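Fruit, where it goes, and the blue bowl

Quick one today because I have to be out the door by 4 and there is still a load in the dryer. But I said I'd write about the fruit situation and two of you have emailed, so.

Background for new people. Our kitchen is small. One counter, the table, a shelf over the radiator that cooks anything you put on it. For years the fruit lived in a wire basket hanging off a hook by the window and it was fine until it wasn't. Pears got stripes from the wire. Grapes fell through. One peach in August dripped on the mail for most of a day before I noticed, and the mail included my car registration.

So, new system. Started three weeks ago. Going ok!

Step one was getting everything off the table. Everything. The napkin holder, the pepper thing, the stack of Plinditz catalogs I keep meaning to cancel (I don't even know how I got on that list, I bought one shower curtain). Wiped it down, let it dry, and then made a rule that only food gets to live there. The rule has been broken by me, mostly. Keys. Library book. But it's a white table so clutter really shows, and that helps more than the rule does.

Step two, bowls. I had a big wooden one from my aunt, beautiful, weighs as much as a toddler. Put fruit in it and you never see the bottom again. Things die down there. I found a lime in there that had gone hard as a golf ball. So the big one went up on top of the fridge and I went to plain round plastic. Light, easy to rinse, can't hold enough to get me in trouble.

Bananas get their own. This was the real change. My friend Gobnait Mac an tSaoi has been telling me for ages to keep them away from everything else and I kept nodding and not doing it. They make the other fruit ripen faster, she says, and my avocados used to go from rock to mush while I was at work. Now the avocados sit by the toaster and I get at least a day and a half of warning. 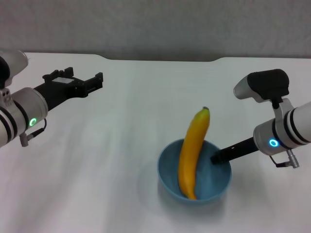 Banana in the blue bowl, white table.

I like the bowl a lot more than I expected to. It's sort of teal, a bit muted, and the rim flares out just slightly so you can grab it with one hand. Goes in the sink, comes out, done. I think it came in a set but I only ever see the one, so who knows where the others went. Garage probably.

Things I tried that did not work, fast version:

Wrapping the stems in plastic wrap. Maybe it helps? I couldn't tell, and then you have little scraps of plastic wrap everywhere.

A banana hanger. Ours was a Grarell, with a hook on a stand. Tipped over if you took bananas from the wrong side. There is aparently a right side.

Fridge. The skin goes brown and then no one in this house will touch it no matter what you tell them about the inside.

Buying fewer. Ok this one works. I was getting the big bunch because it was cheaper per pound and then throwing a third of it out, so you do the math. Now I buy a few, some yellow and some green if the store lets me split them, and the green ones wait on the counter till there's room.

Whatever goes spotty gets peeled, broken in half and bagged for the freezer. Please peel them FIRST. I have stood at the sink chipping frozen peel off with a butter knife and I'm not going back. For banana bread I bake at 350 until it smells done and then ten more minutes, which my mother thinks is a crime.

Still to sort out: onions and potatos, which should be apart and are currently in the same drawer having a great time. Also the citrus. I want a second bowl, maybe the same shape in another color, but the Flomwood store near us closed and I refuse to pay shipping on a bowl.

Dryer just buzzed. If anybody has a good place for onions in a kitchen with no pantry, leave it in the comments, I'll read them tonight.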